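2 min read

January, late afternoon. Glue notes again.

Second try with the Hostwood paste on the Revby notebooks. Thinned it more this time and the spines went on flat – so pleased! Pressed them overnight at the back of the shop, and the endpapers still cockled a bit near the fold (grain going the wrong way, my fault). Cut the next lot of 800 sheets grain long, please, whoever gets to the guillotine first.
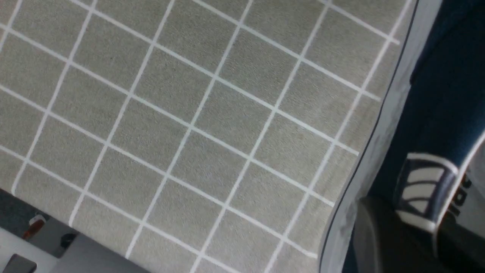
Aryee reckons the paste is fine and I'm brushing it on too thick at the hinge. Will try a drier brush on the next batch.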